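Eel passes on the Wudum — is the new one any use?

Posted by Omolara Ekpo, September
14 replies · 313 views · 2 shares

Right so the Wudum group finally got the eel pass on at Grevodley weir, bristle board type, bolted to the left bank wall. Went down last night about half nine with a red torch. Saw elvers at the bottom of the weir, saw elvers in the weed on the far bank, saw none on the pass. Not one.

Is it the flow? The top tray is barely wet. Or am I just being impatient, it's only been on three weeks. Also the season for the little ones must be nearly done by now. Anyone else keep an eye on one of these? Would like to know before I go moaning at the group meeting.

Hannelore Stöcker
Three weeks is nothing. Give it a spring. Ours at Weton sat there looking stupid for most of a year and then one warm wet night in May they were all over it. The main run is April to June round here so you've missed it whatever you do.

Barely wet top tray is a problem though. They want a trickle the whole way, no dry patches. If they get halfway and it goes dry they drop back in.

Kelechi Akande
Which side is the attraction flow? If most of the water is going down the right, the eels will be on the right. You could have the best pass in the county on the left bank and they'll never find it. This was brought up at the time and ignored, I might add.

Omolara Ekpo
Main flow is on the right, yes. Left was chosen for access I think, the right bank is the Odukoya yard and they wouldn't let anyone through with a barrow.

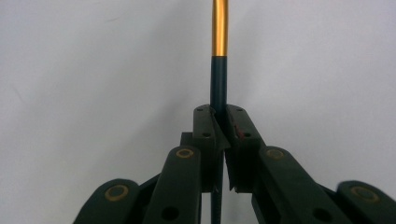

So what do people do in that situation. Can you run a second pipe to bring more water down on the left? There's a header pipe already but it's thin, garden hose sort of size. I was thinking of somthing wider with a mesh on the end so it doesn't clog with leaves every five minutes. It was clogged when I got there, I pulled out a fistful of willow.

Fatima Fashola
There's your dry tray. Clogged intake. Clean it and go back the next night before you do anything else. Every pass I've ever looked at that "didn't work" had a blocked pipe.

Mesh will clog faster btw, not slower. Finer the mesh the worse it gets. What you want is the intake turned to face downstream with a sort of hood on it. Leaves go past.

Kelechi Akande
Blocked pipe doesn't explain why they're all on the other bank.

Fatima Fashola
She said she saw them at the bottom of the weir and in the weed. Didn't say all. Eels are on both banks of every river I've stood in.

Kelechi Akande
"far bank" is in the first post. Far from the left bank is the right bank. Where the water is.

Hannelore Stöcker
Both can be true you two. Weed is cover, they'd be in it anyway. At Weton we've got flow on the wrong side as well and it still works — not brilliantly, but they climb. They poke about along the whole foot of the weir until they hit a trickle. A good steady trickle next to slack water is easier for a tiny eel than the main chute.

Olanrewaju Ogundipe
Coming in to say don't mess with the pipework without asking. The pass will have been signed off with a set flow and whoever owns the weir will have agreed to that and no more. Two years back somebody on a different river put their own hose in, meant well, it washed the bank out behind the board and the whole thing came off in the first flood. Ended up in a hawthorn half a mile down.

Clearing leaves, fine. Anything else, email first.

Omolara Ekpo
Fair enough, wasn't going to go at it with a hacksaw. Will do the leaves and ask about the hood.

Do other people log what they see? I've been writing it in a notebook — time, water level off the board, moon if I can see it, how many. Is any of that worth sending in to anyone or is it just for me?
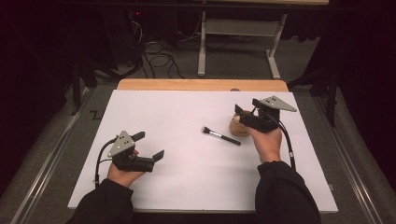 PAGE 2 OF 2 — Recording and Counts

Hannelore Stöcker
Send it in. Nights with none as well, those matter just as much. People only report the good nights and then the numbers look daft. Water temperature if you've got a thermometer, it's worth more than the moon. Below about 10 degrees you can stay at home.

Kelechi Akande
The moon matters for the big silver ones going back down to sea in autumn. Dark nights, rising water. Not so much for elvers on a pass. Though they don't like light so no moon won't hurt.

Which brings me to the other thing, has anyone asked what the silvers are meant to do at Grevodley? Everyone gets excited about getting eels up. Coming down they've got the old mill intake and there's no proper screen on it, just bars you could get a football through.

Fatima Fashola
Agree with Kelechi for once. The intake's not running though is it? The wheel's been stuck for years.

Kelechi Akande
Wheel's stuck, sluice still leaks. They get in the mill pit and can't get out. I've seen two in there, both dead, last October. Big females. Those could have been twenty years old.

Olanrewaju Ogundipe
Did you report them?

Kelechi Akande
Yes. Got an automated reply.

Olanrewaju Ogundipe
Worth doing again then, with the mill pit in the subject line, and copy in the Wudum group. Someone there has the contact for the mill owner. Don't go down in the pit yourself, the steps are rotten.

Omolara Ekpo
Update. Went back tonight, just got in, hands freezing. Cleared the pipe properly, a crisp packet was wedged right up inside. Tray was wet top to bottom inside ten minutes. Stayed till gone eleven.

Three on the pass. All near the bottom, one of them got up past the second bolt and then I lost it. Bigger than I expected, pencil length, so not this years.

Fatima Fashola
THERE you go. Pipe.

Kelechi Akande
Three. With how many on the right?

Omolara Ekpo
Didn't look, was lying on my front on the left bank with my head over the edge. Will try and do both sides next time, it's a long walk round by the bridge in the dark.

Hannelore Stöcker
Pencil length is normal for autumn, yearlings and up, they move about all summer in dribs and drabs. Put them in the book. And check that pipe every time, leaf fall is only going to get worse till December.

Olanrewaju Ogundipe
I can do the right bank if you tell me which night. Yard gate is locked after six but you can see the foot of the weir from the footpath if you've a decent torch.

Omolara Ekpo
Brilliant, will message you. Red filter please, not white!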